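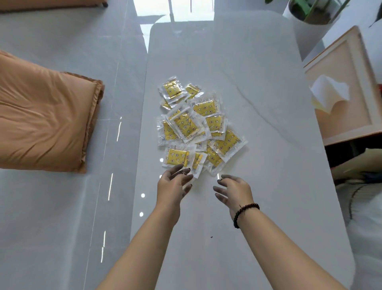
Packets awaiting sorting. Yellow printed pads in clear wrappers, label strips along the edges.

Hand Sorting of Small Packaged Goods — Gallery

Notes compiled by Letay Hadgu for the Sornberg packing handbook, July 15, 2022.

This page covers the table stage of hand sorting, where individually wrapped flat goods are separated, faced and stacked before cartoning. The method applies to any square or near-square packet in soft film. Rigid boxes are handled under the Gronell procedure and are not treated on this page.

Surface
The marble-patterned top has a gloss finish and rounded corners. Film slides readily on a surface of this kind, so packets should be lifted at the margin and set down flat. Dragging a packet across its neighbours creases the wrapper and can lift a label corner.

Wrapper
Clear film with wide transparent margins around the pad. Slight wrinkling is acceptable at this grade. Reject any packet with a split seam or a fold running across the barcode.

Print
White stars with small faces and crescent moons on a bright yellow ground. Face orientation is colour side up for all stacks. Mixed facing is the most common fault recorded at carton check — 7 cartons were reopened for it in October.

Labels
Narrow white strips with small print and a barcode. Turn each packet so the strip lies along the same side of the stack. Staggered strips slow the scanner and add to handling time.

Batch record
Ostrowski line: 1172 packets received, 982 cleared on first pass. The balance was re-faced by hand and returned to the queue. Clomberg line figures are held separately under sheet 1905.

Corrections to stack heights or label positions should be marked on the printed sheet and initialled. The centre bench copy is the current one.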